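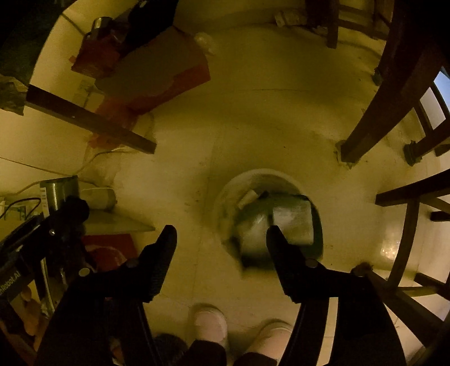 November

Up before six to get the raffle donations sorted. The dinner is two weeks off and the hall still wants its balance, 60 dollars more than they quoted us in the summer. I paid it out of my own pocket and will put in for it later. Sum-yee Yang says I should stop doing that. She's probably right.

Went to Hjaltested in the morning to look at the hall again. The stage is smaller than I remembered. The band is bringing six people and a full drum kit, so the auction table will have to go on the floor by the side door. I don't like it there, people will be coming in with wet coats. The manager said we can have the room from 10 in the morning on the day but has to lock up by midnight, and she was firm on it. That means the last dance is 11:15 and everyone stacks chairs in their good shoes.

Ticket sales are slow. We sold 30 the first week and hardly any since. Last year it was the same and then they all came in at once, but I don't sleep well on that. I rang the people at Trokard about taking a full table and they said they would think it over. They said that in September too.

This website uses cookies to improve your experience. By continuing to browse you accept our use of cookies. Accept | Settings

Lunch was a cheese sandwich in the car. After that, the menu. The caterer wants a final choice and we have gone back and forth between the chicken and the pork for a month. I told her chicken. If anyone complains they can have the squash.

Sum-yee came over at four and we went through the program. Notes so I don't forget:

- Doors at six, dinner at seven. Speeches come before dessert this year. Two speakers, and I have told both of them five minutes.

- Auction right after dessert. Illidden gave a weekend at their cabin and Cikex gave a bicycle, a nice one. The bicycle goes last. 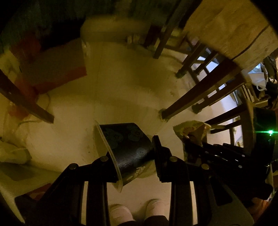
- Dancing from nine. Sum-yee wants a beginner lesson first, a short one, so people who don't dance will get up. I said fine as long as I don't have to teach it.

She stayed for soup. We talked about the new roof for the children's library, where the money is going, and whether one dinner can get us there. I don't think it can. Two might. She wants to do a spring one, outdoors, with no speeches at all.

Still to do: ring the printer, find the cash box, ask my brother for his long extension cord. Bed at 10:30. My knee is bad again from the hall stairs.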